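Search this site
Enter keywords
Go

The Second Life of a Winter Coat

By Areeba Soomro
5/27/22

The repair counter at Conneely, on the main street in Sterdale, takes in 227 coats in a normal spring. Most come through the door in the same state. The fabric is fine and the zipper has quit.

A zipper usually fails at the slider. After a few winters the metal spreads a little and stops pressing the teeth together. A tailor can squeeze it back with pliers or swap it for a new one, a job that takes four minutes if the right size is in the drawer. Replacing the whole zipper means opening the lining and takes closer to two hours.

Plenty of people don't ask. They put the coat in the back of a closet and buy another in October. The thrift store in Drinstead sorts these by hand and sends the ones it can't sell to the shop, which fixes them at cost.

Snaps are the other common job. A loose one can be reset with a hand press, but if the cloth has torn around it, a patch has to go in behind first. Conneely charges $8 for that.
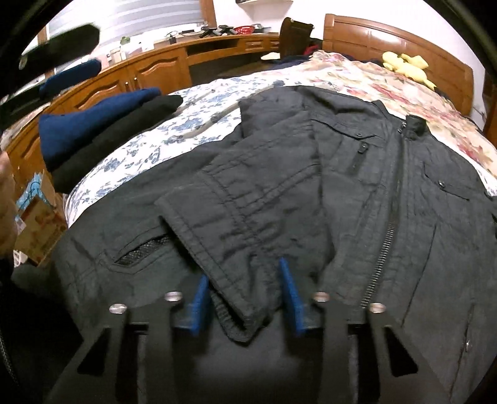 A charcoal jacket with a metal-toothed zipper and snap pockets.

Storage matters too. Close the zipper before hanging a coat up, and brush grit out of the teeth. Wax from a plain candle will help a stiff one. Keep heavy coats off wire hangers, which push the shoulders out of shape over a summer.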